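Progress report to the Clollano fund: books and reading room stream

April

It has been a good stretch since our last report, and a busy one, and I am glad to have rather more to tell you than I did in the summer, when most of what we had to show was a stack of cartons and a promise. The short version is that the reading room at Gaber is taking shape, the donated books are nearly all through the first sort, and the display side of the work, which was the part you were kind enough to ask after, is now well under way. I'll take each of these in turn and try not to wander, though those of you who have had my reports before will know how that usually goes.

First, the books. When the grant came through we had 100 cartons in the back store at Gaber, some of them beautifully packed with a list on the lid and some of them, bless the donors, filled to the top with whatever came off the shelf first. Of those, 81 have now been opened, sorted and put into one of our three streams: books for the reading room, books for the lending trolley, and books that will go on to the Moleretti book fair to earn a bit of money for new stock. The remaining cartons are mostly hardbacks and atlases, and they are slower going. They are also a good deal heavier, and we have learned to leave them for the mornings when everyone's back is fresh.

The paperbacks have been the real pleasure of the job. There are far more of them in good nick than we had any right to expect, including a long run of older travel writing and a lot of children's fiction that the little ones will fall on the moment the doors open. Many came with old barcode labels still attached. We had planned to peel every one of them off, and we did try it on the first couple of cartons, but the labels on the older covers took a bit of the colour with them. We have decided to leave them where they are and put our own sticker inside the front cover. It looks perfectly tidy and has saved us a great many hours with the eucalyptus oil.

Now to the display work. You will remember from the application that the reading room has two long window ledges and one low wall, and that none of them will take a fixed shelf. The building's owners were quite firm on that, and fair enough. Our answer was to look for racks that stand on their own and can be drawn out or closed up depending on how many books we want to show, so that the room can be cleared for story time and then put back in ten minutes or so by whoever is on duty. The accordion style, with crisscrossing slats that open like an old garden trellis, seemed the best of the lot, and it is the one we have been trying out on the table with paperbacks.

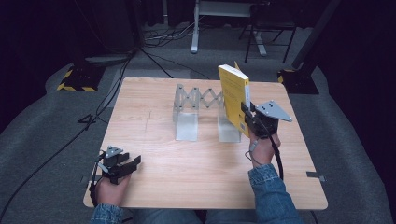 Report prepared by the project coordinator, Destis Community Books

The silver-grey rack is the one we have come to like best. It is a scissor lattice of metal slats joined with small rivets, and it sits on two frosted acrylic stands that lift it a little way clear of the tabletop. I was doubtful about the stands when they were first suggested, I will admit, as I thought anything see-through would look flimsy beside the metal. I have come right around on that. The frosting softens them, they don't draw the eye away from the covers, and a yellow paperback like the one being held beside the right-hand stand looks very cheerful against all that grey.

We have been working on the square table with the rounded corners, partly for its size and partly for its light wood-grain top, which is near enough to the colour of the window ledges that we can get a sense of how the whole thing will look once it is in place. It has a few faint scuffs up in one corner but is otherwise a handy piece of furniture, and I would like to keep it in the room as the returns table when we open. The grey carpet is staying too. We had money set aside for a new one and, after a good deal of going back and forth, we have agreed it would be better spent on lamps and a second armchair.

There are a few questions about the display that we are still turning over, and I would rather put them in front of you now than have them pop up later as surprises. The main one is which way the books should face. Covers outward is far more inviting, particularly for children and for anyone who finds a row of spines a bit daunting, but it uses up space at a great rate. Spines outward lets us show more. Our present thinking is to have covers out on the window ledges and spines out along the low wall, with the travel books at one end and the children's fiction at the other, within easy reach of small arms. The second question is weight. We mean to keep these racks for paperbacks only, and the hardbacks will go on the two bookcases that came from the old staff room at Moleretti.

We have allowed for 8 racks in the budget: three for each ledge and two for the wall. I have kept the order on hold until the layout is agreed, as I would hate to fill a ledge and then find nobody can get the window open. Once you are happy with the plan we can place it straight away, and the supplier has told us to expect the usual wait.

On the money side, I am pleased to say we are tracking a little under. The savings have come from the carpet, from the donated bookcases, and from a very generous offer of paint from a local family who had just finished doing their hallway (it is a soft cream, and there is just enough of it). The main cost to come is the racks and stands, followed by the lamps and the printing of the membership cards. The full table of spending is with the office and will follow separately in the format you asked for.

A word on what has been harder than we thought. The catalogue has been a slog. We began with a spreadsheet that had far too many columns, and it took us some weeks to own up to the fact that no one was filling in more than four of them. It has now been pared back to title, author, stream and condition, and the pace has picked up nicely. We also lost the best part of a fortnight to a leak in the back store. No books were damaged, I am relieved to say, but every carton had to be shifted to the other wall and then, once the plumber had been, shifted back again.

For the coming period, these are the jobs in front of us:

Finish opening and sorting the last of the cartons, atlases included.
Settle the layout for the ledges and the low wall, and order the racks.
Paint the low wall and the door frame.
Put our stickers in the reading room books and the trolley books.
Deliver the fair stock to Moleretti.
Run 10 trial sessions with the families from the Gaber playgroup before we open properly.

The trial sessions are the bit I am most looking forward to. We will leave the books out, put the kettle on and see which end of the room people drift towards, and then we will move things about to suit them. If anyone from Clollano would care to come along to one you would be most welcome, and there will be cake. Thank you once again for your patience and for your very practical questions last time, which sent us back to measure the window ledges properly. They were narrower than I had written down.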